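Paper cups for the break room: which ones, and how do you store them?

Forum > Office and Break Room > Supplies

estus_fan
Posted 5th November

We are redoing the coffee counter at work and I got handed the cups. Until now we bought whatever was cheapest, mostly white ones with a printed pattern. I want to settle on one cup and stick with it. It has to take hot coffee from the Estus machine, which fills to 8 ounces on the small button and 10 on the large one. No lids, people drink at their desks.

Second question is storage. We have one shallow drawer and an open shelf. The sleeves are too long for the drawer, so somebody always rips one open and leaves the cups standing loose next to the sugar.

plainmug
Single wall or double wall?

estus_fan
Single so far. People use two at a time when the coffee is hot, so I am probably paying for double wall anyway.

gravelroad
If they double up, buy double wall. We switched in June and go through a lot fewer cups. The Jivis ones are fine. The Skuvmont ones are stiffer but the rim is narrow and I don't like drinking from it.

tallpour
I disagree on double wall. It takes up twice the shelf. A sleeve of single wall is a short stack, and a sleeve of double wall with the same number of cups runs the length of my arm. Get single wall and put a box of cardboard jackets next to them. Half of our people drink water out of them and don't need the jacket.

gravelroad
Nobody in my office ever used the jackets. They sat there for a year and then went in the recycling.

tallpour
Then your office is different from mine.

kettle_and_co
Whatever wall you choose, look at the rim and the seam before you order a full case. Cheap cups leak at the seam near the bottom after the coffee has been sitting a while. Fill one, put it on a paper towel and go have lunch. For the color I would go plain brown outside with a light inside. Coffee drips don't show much on the brown, and with a light inside you can see how full it is. A white rolled rim is normal on these.

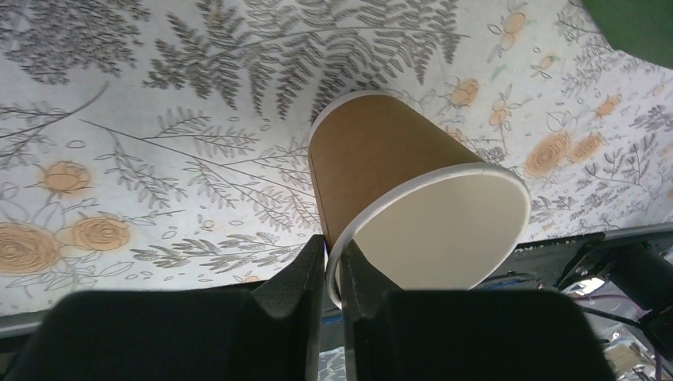

gravelroad: Brown is fine until someone sets down a wet spoon next to it. The plain kraft finish on ours soaks up water on the outside and gets a dark ring at the base. It doesn't leak, it just looks bad. Ours are Urrutia, so maybe other brands are better.

kettle_and_co
True, the uncoated ones do that. Wipe the counter.

estus_fan
Thanks. The seam test is a good idea, I will get a small pack first. What about the storage?

plainmug
Mouth down on the shelf, in short stacks. Dust stays out and people pick them up by the base, so there are no fingers on the rim. We keep 3 stacks out and the rest stays sealed in the closet.

tallpour
Mouth down only works if the shelf gets wiped. I'd rather have a wall dispenser — the kind where you pull one from the bottom. Ours is screwed to the side of the cabinet.

plainmug
Those give me two cups every time I pull.

tallpour
Wrong size collar. Measure across the rim before you buy one, not across the base.

estus_fan
I can't drill into the cabinet, so it will be the shelf. Ordering a pack of single and a pack of double this week, and I'll post again when both have had their lunch break on the paper towel.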